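Support-height error (manipulation)

A support-height error is a fault in robotic manipulation in which the control software assigns an object to the wrong supporting surface and therefore plans a grasp or a placement at the wrong height. It is most often reported in household and kitchen work, where boards, trays and boxes are stacked or leaned on one another and where the true support of an item may be hidden from the camera. The error is classed as a perception fault, although its effects are mechanical: the gripper closes on air, presses an object into the surface beneath it, or lets go of an object above its resting place.

The term came into use through the fault reports of the Pludholm kitchen trials, run by the engineering firm Flesari. Earlier reports from the same trials used "table-plane fault", a name that was dropped when the fault was found to occur on shelves and in drawers as well.

Mechanism

Many planners begin by fitting a single flat plane to the largest surface in view, usually the worktop. Objects are then separated from that plane and given a base height equal to it. The method is quick and works well when every object stands directly on the worktop. It fails when an object rests on a second surface that has not been modelled, or when the second surface has been merged with the first.

Three conditions make the fault more likely. The first is a low contrast in depth between the worktop and a thin flat object lying on it, such as a chopping board. The second is occlusion, where one object hides the edge at which another meets its support. The third is movement of a supporting object after the plane has been fitted, as the stored height is then out of date.

Reflective and translucent materials add to the difficulty. Polished metal and glass return unreliable depth readings, and frosted plastic may be read as lying slightly above or below its true position.
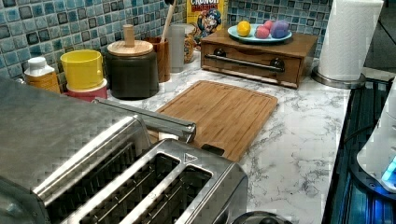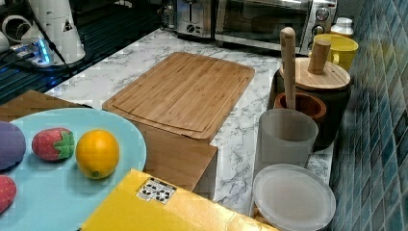 The height assigned to a flat board is the value most often found to be wrong in fault reports, and its effects spread to any object later placed on it. A board lying directly on a worktop and a board raised on a block can present almost the same outline from above. In the second picture the bamboo cutting board is propped on a wooden block, while in the first the board lies flat on the marble-patterned countertop. A planner that keeps the flat-board height for the raised board will set its target point below the board's upper face. When the arm is then told to put down a piece of fruit, it continues to drive downwards after contact, and the load is taken by the fruit, the board and the wrist joint in turn.

The opposite case, in which a raised height is kept for a board that has been lowered, results in a drop. Light items usually survive this. Round items may roll off, and a dropped item is then treated by the planner as missing, which can start a search routine and lengthen the fault.

The Pludholm incident

The best documented case took place at the Pludholm site in September. A single-arm unit running the Matos planner was placing objects on a board when an operator reset the layout between runs and raised the board. The stored plane was not cleared. On the next placement the arm pressed the object against the board until the wrist force limit was reached. The limit had been set at 70 newtons, well above the level needed for the task, and the board slid and struck the operator's hand. The injury was a bruise and no treatment was required.

A review by Lemlem Ayele, then safety engineer at Flesari, was issued on 01/12/2022. It examined 187 logged faults and assigned 87 of them to support-height error. In 17 of these the arm had continued to move after first contact. The review found that the stop circuit had worked as designed, and placed the cause in the reuse of the stored plane together with the high force limit.

Ayele also noted that the fault log had no separate entry for a change of layout. Operators had recorded such changes as free text - if at all - and the time of the change could not always be recovered.

Prevention

The usual measure is to refit the support surface before every placement. This adds a short delay to each cycle. Where the delay is not acceptable, the refit may be limited to the area around the target point.

A guarded descent is commonly used as a second layer. The arm slows over the last part of its travel and stops at the first rise in force, whatever height the planner has given. The Statinton procedure, adopted at Pludholm after the review, requires a guarded descent for all placements and a full clearing of stored planes whenever a person has reached into the work area.

Marking boards and blocks with printed tags has been tried. The tags give a reliable height when visible, but are often covered by the objects being placed.

See also

Collision detection
Grasp planning
Plane fitting
Protective stop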